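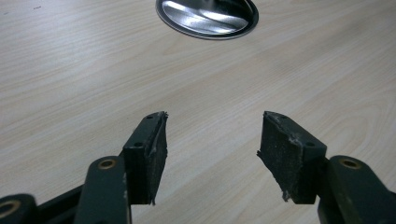
The Last Bus to Prekness

My aunt left me her house, her debts and a parrot, in that order, and the parrot was the only one that came with instructions. I read them on the bus, the number 35, with the cage wedged between my knees and a towel over it.

"Talks after dark," the note said. "Do not answer."

Well, you try it! We were barely out of Pelum when the sun went down behind the grain towers and a voice under the towel said, very politely, "Is this the Beaudoin road?"

I looked out the window. There were 7 of us on board and six of them looked at me.

"It's the radio," I said, to the bus in general. A woman across the aisle moved her groceries to the other seat.

"Because if it's the Beaudoin road," the parrot went on, "we want to get off before the bridge."

I didn't answer. I was pretty proud of that. I ate a mint and thought about my aunt, who had lived on that hill for most of my life and sent me three dollars every birthday, even when I turned forty. She never once said she had a bird (she never said much, to be fair, she mostly wrote on the backs of receipts).

"Before the bridge," it said again, and now it was her voice. I mean exactly hers, with the little cough in front.

So I pulled the cord. I know, I know. The driver let me off by a mailbox with 323 painted on it and drove away, and I stood in the weeds with a suitcase and a cage and no idea where the house was. It was a nice night, at least – lots of frogs.

"Okay," I said. "Now what?"

The towel was quiet for so long that I figured I'd ruined it. Then there was some shuffling on the perch, and the cough.

"You've gotten tall," said my aunt. "Go up the path on the left, and mind the third step."

I picked up the suitcase and went up the path.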